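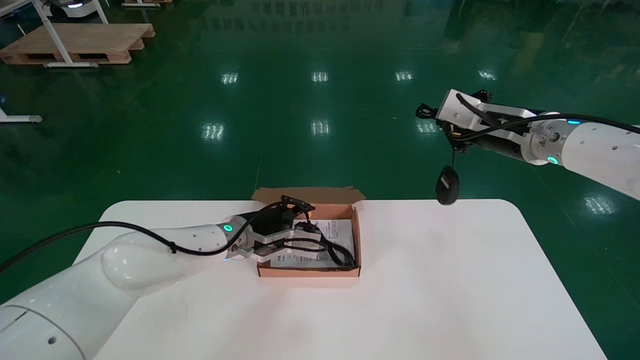

I bought the Lilik dehumidifier last September for a basement that smelled like old towels. It has run through one fall, one winter and most of a wet spring, so this covers the long-term stuff as well as the first week.

The basement is 800 square feet with a poured concrete floor and two small windows on the north side. Before the Lilik, the humidity sat in the low seventies most of the year. We kept the holiday things in plastic bins and had given up on storing books.

## Setup

The unit ships with the bucket taped in place and the float wedged with a bit of foam. Pull the foam out before you do anything else. I missed it the first time and got a "bucket full" light on an empty bucket. The quick start sheet mentions the foam, but in the last line on the back.

It needs to stand upright for a day before you plug it in. I set it by the floor drain, a foot or so off the wall.

The hose fitting is on the back, behind a rubber plug. Any standard garden hose will thread onto it, and you want a short one. The drain works by gravity, so the hose has to run downhill the whole way. My neighbor Annelore Hollmann has the same machine and had to put hers on a milk crate to get enough drop.

## How well it works

It's rated at 50 pints a day. I never measured what it pulls. In the first week I was emptying the bucket morning and night, and after that I hooked up the hose. By the end of the second week my cheap hygrometer read 48 percent, and it has stayed between 45 and 52 since then, apart from a few days in April when the yard was flooded.

The smell took longer to go than the dampness did. I washed the stair carpet in October and that finished it off.

In January the basement drops to the high fifties and the coil ices up a little. The machine goes into defrost by itself, with the fan on and the compressor off, for ten or fifteen minutes at a time. Below 55 degrees I just turn it off. There isn't much moisture in the air then anyway.

## Noise

Low fan is a steady hum you can talk over. High fan comes through the floor into the kitchen. The compressor starts with a clunk, and the side panel buzzed until I tightened the two screws along the bottom edge. I wouldn't want it in a bedroom.

## Power

My plug-in meter shows 360 watts with the compressor running and high fan. Once the room was dry it was off more than it was on. The electric bill went up, but less than I expected from the old Engelhardt we used to have, which never seemed to shut off.

## Things I don't like

- The display is too bright and can't be dimmed. I put a piece of painter's tape over it.
- After a power cut it comes back on at 50 percent and low fan, whatever you had it set to before.
- The bucket handle folds flat on the wrong side, so you have to reach under and tip it to carry it, and a full bucket slops.
- The filter light is on a timer and has nothing to do with how dirty the filter is. Mine needed rinsing well before the light came on, with a dryer in the same room.

## Service

I wrote to Lilik in February about the buzz, before I found the screws. Birgit Strobel answered the next morning and told me which screws to try. She also offered a replacement panel, which I didn't need. The warranty is two years on the whole unit and five on the compressor.

## Price and alternatives

I paid a little over 200 dollars on sale. The Grikevis was the other one I looked at. It has a built-in pump, so it can push water up to a sink, and if you don't have a floor drain I'd pay the extra for that. We have a drain, so I didn't.

For a basement of this size with a drain in the floor, I'd buy the Lilik again. Get the short hose at the same time, and check the threads on the fitting before you leave the store. My first hose had a flat washer that leaked, and a thicker one from the plumbing aisle fixed it.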